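FOR RELEASE IN JANUARY

Bronier opens a second shared office in Sonham, and I finally get a proper desk

Hello from Bronier! I run this little company, I write our press releases myself, and I've been itching to send this one since the summer. We're opening a second shared office in Sonham this January, two streets over from the first, and the doors open on a Sunday so people with weekday jobs can come and poke around before they decide anything.

If you don't know us, we rent desks by the month to people who are tired of working from the kitchen table. Our first place, on Dalsgaard Street, filled up faster than I'd planned for. I had a waiting list on a yellow pad, then on two yellow pads, and I was getting pretty embarrassed every time I had to call somebody back and say no again.

The new place is called Olteo (my sister's cat had the name first, and she has given her blessing). It has 16 desks in the main room, two phone rooms with doors that really close, and a kitchen with a full-size fridge. That last one was the top request from our Dalsgaard Street members, by a mile.

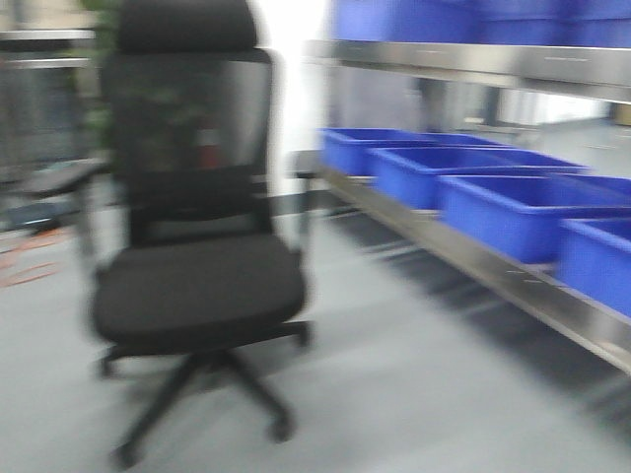
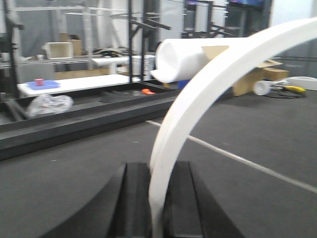
A desk costs $185 a month. That covers heat, internet, coffee, the printer and a locker, and you can come in any time from 8 in the morning until late in the evening. There's no yearly contract. Tell us by the middle of the month that you're leaving and you won't be billed for the next one. We've done it that way from the start and I don't see why we'd change it now.

Members at one address can use the other for free, by the way. So if your favorite corner on Dalsgaard Street is taken – and I know which corner you mean – just walk over to Olteo and see what's open.

We've also set aside eight evenings this spring for free workshops, open to anybody in Sonham whether they rent from us or not. The first is on doing your own bookkeeping without crying. Another covers how to set up a home desk so your neck doesn't hurt, and yes, I know that's a funny thing for a desk rental company to teach! The rest of the list is still being worked out, so send me ideas.

Opening day runs from 10 until 4. There will be soup, there will be bread, and you can try any desk you like for as long as you like. Kids are welcome. Parking is behind the building, and the bus stops right at the corner.

Reporters who want an early look can call the Bronier front desk or just stop in at Dalsgaard Street. I'm usually there before lunch, and I'll walk you over myself.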